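Plukavari Bathroom Chore Set
Club and Classroom Edition
Justitance School Robotics > Task Sets > Household

$83.00 per set
In stock. Ships from October for the fall season.

Most student robots can already stack a cube on another cube. The Bathroom Chore Set is for teams who would like to find out how they do with a toothbrush. It contains the objects, the task cards and the scoring book for a full term of washstand and laundry work, and it fits in one box if you fold the towel. Folding the towel is Task 9, so you may want to leave that to a person the first time. 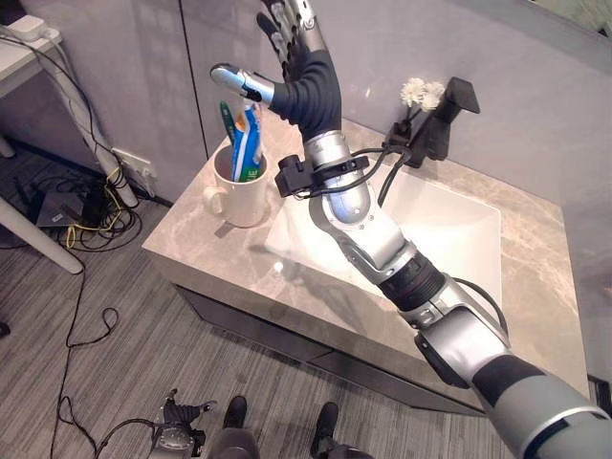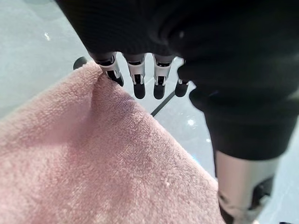 First picture: mug station, hand above the mug. Second picture: towel station, corner pinch with one finger.

What's in the box

White ceramic mug with handle
Spare mug, same as the first mug, for reasons that come up early in the term
Toothbrush, green
Tube of toothpaste, full size, cap taped shut
Terry towel, dusty rose
Small face cloth, same color
Task cards, laminated, one per task
Lindqvist scoring book, 42 pages
Roll of floor tape for marking start positions

Not included: robot, hands, sink, faucet, anything that holds up the sink. The cards assume a counter with a basin in it. A folding table and a plastic dishpan will do for practice, although the judges at some events are fussy about it and want real edges.

How the tasks work

There are two stations. The mug station is done at the counter, and the towel station is done on the floor or on a low table, whichever your robot can reach without lying down. Teams can start with either. Teams that start with the towel usually come back to the mug in a better frame of mind.

Mug station. The tube and the brush stand together in the mug. Early cards ask only for a clean approach: hand over the mug, pause, withdraw, mug still standing. Later cards ask for the tube without the brush, the brush without the tube, and both returned in the order given. Squeezing the tube is not scored and has never been scored. Please stop asking.

Towel station. The towel starts flat. Card 6 is a corner pinch, held long enough for a judge to see it. Card 7 is the same corner, lifted. Card 8 is a drag along the tape line. Card 9 is the fold, and you should schedule a whole meeting for it, with snacks.

Scoring

The full set is worth 1000 points. A team needs 500 to move up to the advanced cards, which use the same objects with the lights turned down and the mug somewhere inconvenient. Points come off for dropping, for bulldozing neighboring objects, and for any touch by a team member after the start call. Nudging the table with your hip counts as a touch. The Lindqvist book has a page for hip disputes.

Scoring can be done in pencil. The boxes are big enough for student handwriting, which was the main complaint about the last edition.

Choosing hardware

Any arm with a hand or gripper can attempt the set. Multi-fingered hands have more ways to do the towel cards and more ways to get them wrong. Two-jaw grippers do perfectly well on the corner pinch and then have a long think at Card 9. The cards don't say which finger to use, how many, or from what angle. If your team wants to go in from the top with one fingertip against the cloth, that's allowed.

Knit sleeves over the hand are permitted as long as the fingertips are bare. Loose cables are permitted too, but a cable that moves an object is scored as if the hand had done it. Tidy them before the start call. Everyone says they will.

Care

The towel is machine washable and should be washed. It will pill, and the pilling changes how it grips, so retire it to practice duty when it starts to look like it has had a hard life. The mugs go in the dishwasher. Do not use the toothbrush as a toothbrush once the season has begun.

Replacement parts

Mug, single
Brush and tube, paired
Towel, dusty rose only. We did offer it in white, and teams with overhead cameras and pale floors wrote to us at length.
Task cards, full deck
Lindqvist scoring book

Also for this set

Bester Counter Mat. Non-slip, gray, sits under the mug. Legal for practice and illegal at events, so get used to life without it by midseason.
Plukavari Kitchen Chore Set. Sponge, two bowls, dish rack. Louder.

Questions from clubs

Can two teams share a set?
Yes, if they practice at different times. Two teams sharing one mug in one meeting is a negotiation exercise, and we sell a different set for that.

Our counter is marble-patterned and the camera gets confused. Is there a setting?
Not on our side. Put down plain paper for the first few weeks, then take it away a strip at a time.

Do the cards assume a walking robot?
No. Fixed arms, wheeled bases and legged robots all use the same cards. Legged teams should tape their foot positions as well as the object positions, and both should go in the scoring book.

Can we substitute our own toothpaste?
For practice, use what you like. Event tubes must be full, capped and able to stand in the mug unaided. The half-empty one from somebody's gym bag is out.

Ordering

Schools may order by purchase form through Justitance. Returns are accepted on unopened sets. Opened sets can be exchanged if a mug arrived broken, and the claim form does ask when you noticed.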